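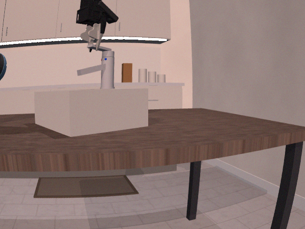 April 2, 2026

Rain until noon, then gray. Took the 50 bus out to Vatenside for the seed potatoes I ordered in December. They had put me down for 2 bags and I only wanted one, but I paid for both. Over 60 dollars with the onion sets.

Walked home the long way past Kasaswood. The creek is high and the lower path is closed again. Saw three herons by the culvert, all facing the same way.

Dug the first row after lunch. The soil is still heavy at the back by the fence, so I left that end alone. My knee was fine going down and bad getting up.

Soup for supper. Called the Campos store about the broken hoe handle and got the machine. Will try again in the morning. Need twine and a new pair of gloves.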